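Drindance Disassembly Kit, club edition: our review after one season

Reviewed by Aleksandra Bednarek
October 2025

Our student robotics club at Tultgate received this kit in the spring, and I promised to write a review when we had used it enough. We have 30 members, most of them in their first or second year. Our project is to teach a robot arm to take apart old office computers and put parts in the right place. It sounds simple when you say it quickly.

The kit contains finger plates for a parallel gripper, files for printing your own holders, a small software package and a printed book of exercises. You must have your own arm and your own gripper. We paid 3,409 zloty, with a school discount. For a club like ours this is serious money, and I had to defend it in two meetings.

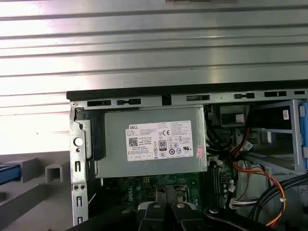 The exercises begin with practice parts, and only in the second half of the book do you come to real computers. I agree with this order, but I think the jump between the halves is too big. A practice part has clean edges and free space on all sides. In an old Dell tower the fingers have to come in next to a bundle of red, orange and yellow wires and a thick black cable, and the book gives only one page to loose wires. Our member Ksawery Dudek wrote his own exercise for it, and now every new student does his version before touching the power supply.

The finger plates are the best part of the kit. They are stiff, the screws are normal hex screws that you can buy in any shop, and the edges are finished well. I was worried about the long finger because it looked too thin to me in the catalog. After a whole season we have not broken one.

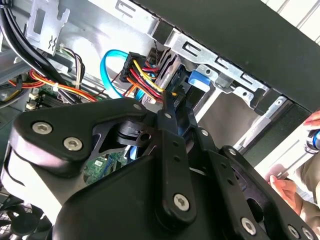

Teamwork is a topic that the book treats well. It gives clear roles: one person drives the arm, one watches the part, one keeps the notes. We added a rule for hand tools, which the book does not mention at all. Near the drive cage, with a blue SATA cable and the power connector so close together, there can be a gripper and a person with a tool working at the same computer, and they need to agree who moves first. Our rule is that you say "hand in" and wait for the answer "arm stopped". Teresa Malinowski, our teacher, made us repeat it until it was boring.

About the holder files I have mixed feelings. They printed without problems in gray and blue, but the first fixture plate had slots that were too tight, and we made them wider with a file. The company sent a corrected version when we wrote to them. It took 4 weeks. 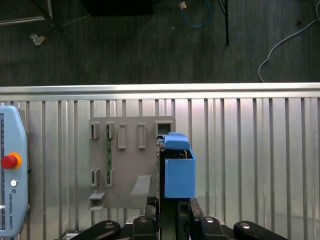
Gray fixture plate with a blue printed box in the gripper, by the ribbed aluminum panel.

The software is the weakest part. Saving a position is easy. Finding the same position again one week later is not easy, because every list is sorted by time and you cannot write a name longer than six letters. Walter Pacheco, who takes care of our code, exports everything to a table and gives proper names there. He is patient, but this should not be his job. The English in the menus is also strange in places, and I say this as a person who learned English at school.

We compared the kit with the Drustar set, which the other club in our building uses. Drustar is cheaper and its software is nicer to look at. However, its finger plates are shorter, and for deep work inside a case I would not choose them.

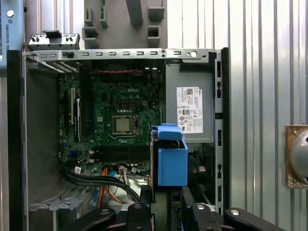 For work on a table with small boxes, I think both sets are equally good, and then you can save the money. The Drustar book is also shorter, so a club that meets only once in a week can finish it before the winter break. We did not finish ours. We stopped at exercise 6 of the second half and will continue after the exams.

What I would like to see in the next edition: more pages about cables, longer names in the software, and spare screws in the box. Also please print the book with a spiral, so it stays open on the desk.

My rating is four stars from five for the hardware and two for the software. If your club has at least one person who can program and one person who can print, I recommend it. Without them I would wait.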